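Über uns

Rilten ist ein kleines Prüfbüro für Greifer, Roboterarme, Kameras und Steuerungen. Wir verkaufen keine Geräte und vermitteln auch keine. Zu uns kommen Firmen, die vor einer Anschaffung stehen und zwei oder mehr Produkte vergleichen möchten, oder Hersteller, die einen neuen Greifer noch vor der Serie von fremden Augen beurteilen lassen. Wir probieren aus, wir messen, wir schreiben auf. Am Ende bekommt der Kunde einen Bericht, den auch jemand lesen kann, der nicht jeden Tag mit Robotern arbeitet.

Unser Team kommt aus mehreren Ländern, und Deutsch ist für die meisten von uns die zweite oder dritte Sprache. Wir bitten um Nachsicht, wenn ein Satz auf dieser Seite etwas steif klingt. In den Berichten achten wir sehr auf einfache und genaue Wörter, und viele Kunden haben uns gesagt, dass sie gerade dies schätzen.

Wie wir angefangen haben

Die ersten Aufträge waren alle für die Verpackung. Ein Greifer sollte Dosen nehmen, ein anderer Beutel, und die Frage war immer dieselbe: Welcher lässt weniger fallen? Dafür braucht man einen Arm, einen Tisch, viel Geduld und eine gute Tabelle. Mit der Zeit wurden die Fragen feiner. Ein Kunde aus der Labortechnik wollte wissen, ob ein Zweifingergreifer ein kleines Teil zwischen anderen kleinen Teilen fassen kann, ohne die Nachbarn zu berühren. Mit Dosen konnten wir das nicht beantworten.

So sind wir zum Schach gekommen. Die Figuren sind klein, sie haben verschiedene Höhen und Formen, und sie stehen eng. Ein Bauer ist niedrig und hat einen runden Kopf, ein Springer ist auf jeder Seite anders. Das Brett gibt uns dazu ein Raster, an dem man eine Abweichung sofort erkennt. Die Regeln des Spiels interessieren uns bei dieser Arbeit nicht. Die Stellungen auf unseren Brettern würden einen Schachspieler wahrscheinlich traurig machen.

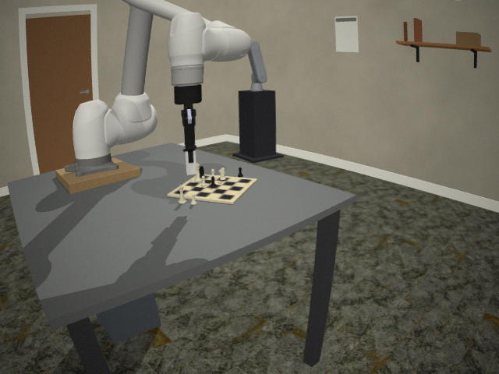

Jeder neue Greifer beginnt bei uns in der Simulation. Wir bauen das Modell des Armes, montieren den Greifer nach den Zeichnungen des Herstellers und lassen die Aufgabe in einem virtuellen Raum laufen. Das kostet wenig, und ein Fehler macht nichts kaputt. Für eine normale Vergleichsreihe rechnen wir 2000 Durchläufe pro Greifer. In jedem Durchlauf wird die Lage des Brettes und der Figuren ein wenig verändert, damit die Steuerung keine feste Bewegung auswendig lernen kann.

Danach wählen wir 120 Durchläufe aus und wiederholen sie am echten Arm. Die Auswahl folgt einem festen Plan, den der Kunde vor dem Beginn bekommt. Ein Teil davon sind Fälle, die in der Simulation gut gegangen sind, ein anderer Teil sind die schwierigen. Wenn die beiden Welten nicht zusammenpassen, schreiben wir es in den Bericht, auch dann, wenn es für unser eigenes Modell nicht schmeichelhaft ist. Die Reibung an den Fingerspitzen ist zum Beispiel ein Thema, bei dem wir schon mehrmals nachbessern mussten.

Was wir vergleichen

Greifer: Öffnungsweite, Form der Finger, Schließkraft, Verhalten bei schrägem Anfahren. Wir prüfen vor allem Greifer mit zwei Fingern, auf Anfrage auch Sauger.

Arme: Wiederholgenauigkeit, Schwingung nach dem Anhalten, Platzbedarf, Verhalten nahe an der gestreckten Lage.

Kameras: Einbauort, Blickwinkel, Verdeckung durch die eigenen Finger, Empfindlichkeit gegen Schatten und Glanz.

Steuerungen: Verzögerung, Umgang mit fehlenden Bildern, Verständlichkeit der Fehlermeldungen. Der letzte Punkt klingt nebensächlich, aber an ihm verlieren unsere Kunden im Alltag die meiste Zeit.

Die Schachreihe

Unsere bekannteste Prüfung heißt intern Plovon. Der Name war zuerst nur der Name eines Ordners und ist dann geblieben. Plovon besteht aus 20 Aufgaben mit steigender Schwierigkeit. Bei der ersten steht eine einzelne Figur in der Mitte des Brettes und soll auf ein freies Feld gesetzt werden. Bei den letzten stehen die Figuren dicht zusammen, einige auch neben dem Brett, und die Steuerung muss selbst entscheiden, von welcher Seite der Greifer kommt.

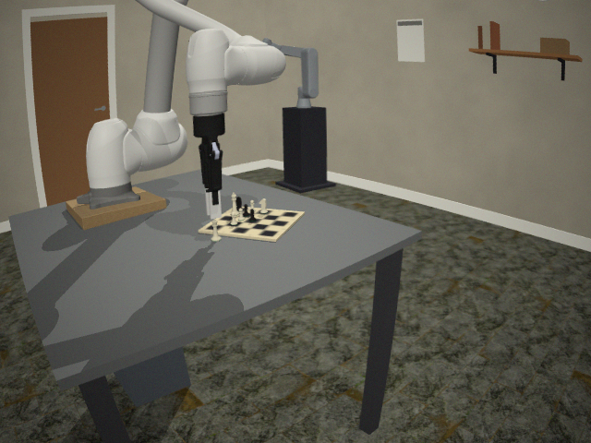

Beim Vergleich von Greifern schauen wir zuerst auf die Anfahrt, also auf die letzten Zentimeter vor dem Griff. Dort zeigt sich, wie viel Raum ein Greifer wirklich braucht. Die Angabe im Datenblatt meint meistens die geschlossenen Finger, aber bei einem Modell mit Gelenken an den Seiten wird die Breite weiter oben bestimmt. Kommt ein solcher Greifer senkrecht von oben an die hintere linke Ecke des Brettes, wo die Figuren eng beieinander stehen, dann zählt jeder Millimeter neben den Fingern. Eine Figur wie der helle Springer, der etwas entfernt von den anderen steht, ist für fast jeden Greifer leichter zu erreichen, obwohl seine Form die kompliziertere ist. Wir trennen deshalb in der Auswertung zwischen Fehlern durch die Form und Fehlern durch die Enge. In früheren Berichten haben wir beides zusammengezählt, und das war nicht gut.

Auch der Arm hat Einfluss auf das Ergebnis. Ein großer Arm erreicht jede Ecke des Tisches bequem, aber er wirft auch einen großen Schatten, und manche Bildverarbeitung kommt damit schlecht zurecht. Für die Beleuchtung haben wir darum eine eigene Teilprüfung mit dem Namen Pirnex gemacht. Darin bleibt die Aufgabe gleich und nur das Licht ändert sich: Richtung, Stärke, Farbe. Einige Steuerungen, die in Plovon sehr gut waren, sind in Pirnex deutlich zurückgefallen. Für einen Kunden mit Fenstern in der Halle ist das eine wichtige Auskunft.

Wo die Kamera sitzen soll

Dies ist die Frage, die wir am häufigsten hören. Eine feste Kamera neben dem Tisch sieht den ganzen Arbeitsplatz, den Arm und das Brett in einem Bild. Sie lässt sich einmal kalibrieren und bleibt dann in Ruhe. Aber im entscheidenden Moment steht oft das Handgelenk oder der Greifer vor dem Objekt. Eine Kamera am Handgelenk fährt mit und sieht von oben genau dorthin, wo gegriffen wird. Dafür verliert sie leicht den Überblick, und sie hat immer die Finger im Bild.

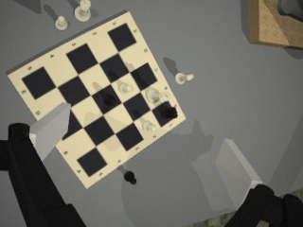 Wir empfehlen in den meisten Fällen die Kombination aus beiden. Die feste Kamera plant den Weg, die Kamera am Handgelenk korrigiert das Ende. Wenn das Budget nur für eine reicht, kommt es auf die Teile an. Bei großen Teilen mit viel Abstand genügt die feste. Bei kleinen Teilen nehmen wir lieber die andere, auch wenn der Einbau mehr Mühe macht und das Kabel sorgfältig geführt werden muss. Umgefallene Teile sind ein eigener Fall. Eine Steuerung kann einen stehenden Bauern sehr sicher erkennen und einen liegenden einfach übersehen. In Plovon gibt es deshalb Aufgaben, bei denen eine Figur liegt und der Greifer sie aufstellen soll. Die Ergebnisse sind bei allen bisher geprüften Systemen schwächer als bei den übrigen Aufgaben, und wir geben sie immer getrennt an.

Wie eine Zusammenarbeit abläuft

Zuerst gibt es ein Gespräch, am Telefon oder bei uns. Wir möchten verstehen, welche Teile bewegt werden, wie oft und in welcher Umgebung. Bitte bringen Sie zu diesem Gespräch Muster oder wenigstens Fotos mit. Danach schreiben wir einen Prüfplan mit den Aufgaben, der Zahl der Durchläufe und den Kriterien. Sie können den Plan ändern, solange die Prüfung nicht begonnen hat. Nach dem ersten Durchlauf ändern wir ihn nicht mehr, auch nicht auf Wunsch.

Während der Prüfung können Sie gern zusehen. Die Simulationen laufen meistens über Nacht, die Versuche am echten Arm beginnen um 9 Uhr. Der Bericht enthält alle Zahlen, auch die der misslungenen Versuche, und die Aufnahmen der Kameras. Wir geben keine Gesamtnote. Viele Kunden wünschen sich eine, aber ein Greifer, der für das Labor richtig ist, kann für die Verpackung falsch sein, und eine einzige Zahl würde dies verstecken.

Hersteller dürfen unsere Ergebnisse zitieren, wenn sie den ganzen Abschnitt zitieren und nicht nur die beste Zeile.

Unsere Grundsätze

Wir nehmen kein Geld, das vom Ergebnis abhängt. Geräte, die uns ein Hersteller für eine Prüfung leiht, gehen danach zurück. Wenn wir einen Fehler in einem Bericht finden, bekommen alle Empfänger eine korrigierte Fassung - das ist bisher 2 Mal vorgekommen, beide Male wegen einer falsch eingestellten Fingerlänge im Modell. Seitdem werden die Maße jedes Greifers von einer zweiten Person nachgemessen, bevor die Simulation startet.

Weiterbildung

Im Februar und im Herbst geben wir einen Kurs für Technikerinnen und Techniker, die selbst Greifer auswählen müssen. Er heißt Kwok, nach dem Geräusch, das unser erster Greifer beim Schließen gemacht hat. Im Kurs arbeiten die Teilnehmer zuerst mit der simulierten Schachaufgabe und später mit eigenen Teilen. Programmierkenntnisse sind nützlich, aber keine Bedingung. Man sollte bereit sein, eine Sache mehrmals zu probieren und dabei Notizen zu machen.

Unterrichtet wird auf Deutsch oder Englisch, die Unterlagen gibt es in beiden Sprachen. Die Plätze vergeben wir nach der Reihenfolge der Anmeldung. Firmen, die mehrere Personen schicken möchten, können einen eigenen Termin vereinbaren.

Kontakt

Für Anfragen benutzen Sie bitte das Formular auf der Seite Kontakt. Schreiben Sie möglichst dazu, welche Geräte Sie schon besitzen und welche zur Auswahl stehen. Für Besuche bitten wir um eine Anmeldung, damit der Arm frei ist und jemand Zeit für Ihre Fragen hat.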